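Two arms, one table: writing the Tandier scheduler
Summer project report, Birndale robotics lab
Aug 11, 2021

My project was the bit of software that decides which arm goes next. The lab at Birndale has a cell with two white arms bolted to one big brown table, and when I started, each arm had its own script and they mostly took turns by way of a sleep command. I wanted them to share the table properly. What I ended up with is called Tandier, it's written in Python with a small C++ part for the collision checks, and it more or less works (the "less" gets its own section further down).
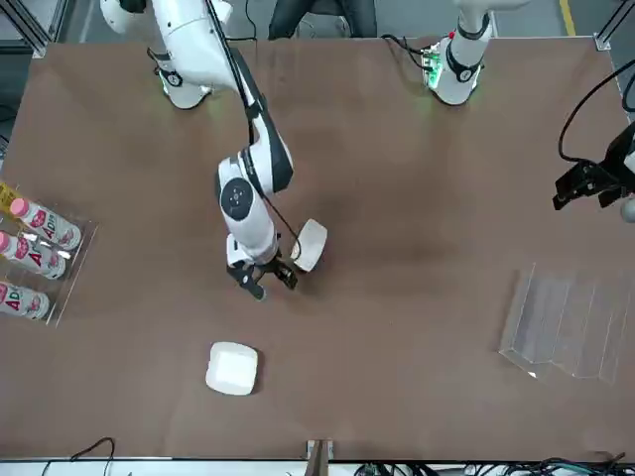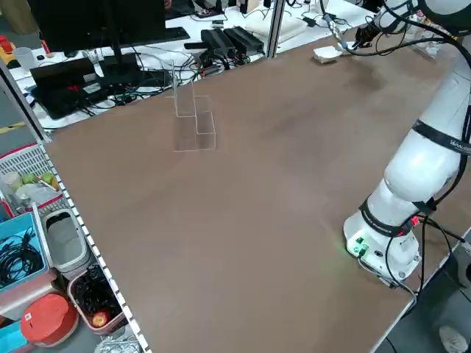 The cell from two viewpoints. The clear stepped stand is on the table in both.

What I was trying to do

The test job was tidying a little shop display: pick up small light things, put them on the clear stand, leave the bottle rack in peace. It sounds dull and I thought I'd be done in a fortnight. But both arms can reach the middle of the table, and the middle of the table is where everything interesting ends up, so you can't just draw a line and give each arm a half. I did try that first. It was lovely and safe and about a third of the jobs couldn't be done at all, as the thing to be picked up was on one side and the free step was on the other.

So the question became: how do you let both arms into the middle without them meeting there?

How Tandier works

The table is split into a grid of cells, and an arm has to book the cells it's going to sweep through before it moves. I take the planned path, sample it, work out which cells the links pass over, and add a margin. If all of those are free, the arm gets the booking and off it goes. If any of them are taken it waits, or asks the planner for another way round.

Bookings are let go bit by bit as the arm moves along, and I'm quite proud of this! In the first version an arm kept the whole path until it had finished, which meant the other one stood about doing nothing for most of the run. Now the cells behind the elbow are freed as soon as the arm has cleared them, and the second arm can start moving in while the first is still on its way out.

The planner underneath is Finell, which was in the lab before me and which I've hardly touched. You give it a start, a goal and a list of things not to hit, and it gives you back a path or a shrug. A path takes around 200 milliseconds when the table is fairly clear and a good deal longer when it isn't. I put a cache in front of it, keyed on the rounded start and goal, and that helped more than anything clever I did later.

Deadlock, my old friend

Booking things in advance is how you get deadlock, as I was told in second year and then forgot. Left arm holds the cells over the stand and wants the ones in the middle. Right arm holds the middle and wants the stand. Both wait for ever, very politely.

My first fix was a timeout: whoever has waited longest backs off to its home pose. That got them unstuck, but then they'd both come back at the same moment and do it again, like two people in a corridor. The second fix was to make each arm book everything for one move in one go, or nothing at all, with the grid locked while it asks. Much better. There's still a priority number that creeps up each time an arm is refused, so neither gets starved. I spent a whole afternoon on a bug where the number was never set back to zero and the left arm slowly became king of the table.

Seeing things that don't want to be seen

I'd hoped to keep away from perception altogether. No such luck. The clear stand hardly shows up in the depth data. You get a thin line where an edge catches the light and then straight through to the tabletop, so Finell would happily plan a path right through the middle of it.

I tried fitting lines to those bright edges in the colour picture. Some days it was spot on, other days it decided that a smudge on the table was a step. In the end I gave up on finding the stand from scratch. The code now loads a plain box model of it, I click two corners at the start of a session, and the model gets nudged to fit whatever edges turn up close by. It's a bit of a cheat, but it's a cheat that takes ten seconds, and it stopped the bumps.

The bottle rack is see-through as well, but it holds bottles with pink caps and big printed labels, and those give the camera plenty to go on. I find the bottles, grow a box round them and call that the rack.

Small white things were easier than I'd feared, being white on brown. The trouble there is height. A shallow tray lying flat is only just above the noise in the depth data, so the gripper height comes from a table of known objects and the camera only says where and which way round. If something is tipped up on its edge, the table is wrong, and the code doesn't know it. That's on the list.

Testing

Most of the testing was in simulation, where it's cheap to be wrong. I generated 712 random table layouts and ran every one with the old turn-taking script and then with Tandier. The sim caught nearly all the booking bugs. It caught none of the perception ones, because in the sim the stand is a solid grey lump and the camera adores it.

On the real arms I did 100 full runs with the speed turned down. Tandier got through 42 of the first 50 without me touching anything, which I was pretty chuffed with, and then I changed the margin round the elbow and the second half went worse. I'd made it too big. Both arms kept refusing perfectly good moves and I had to step in. I've put the margin back but I ran out of time on the cell (the slot after mine was fixed) so I can't say what a clean set would look like.

What I'd do differently

Log everything from day one. I added proper logging in week five, and every graph I wanted to draw needed data from week three.

I'd also drop the flat grid. It treats a forearm passing high over the table just the same as a gripper right down on it, so a lot of moves are refused that would be fine. Two layers, low and high, would probably do, and the booking code wouldn't need much changing.

Where to find it

The code is on the lab server under tandier, with the layouts for the sim in a folder next to it. There's a readme. Start the Finell service before you start the scheduler, or it'll sit there looking busy and never tell you why. I'm back in October to work on the two-layer grid, and if you want to try it before then there's a printed copy of the start-up steps in the Nowakowski room, on the shelf by the door.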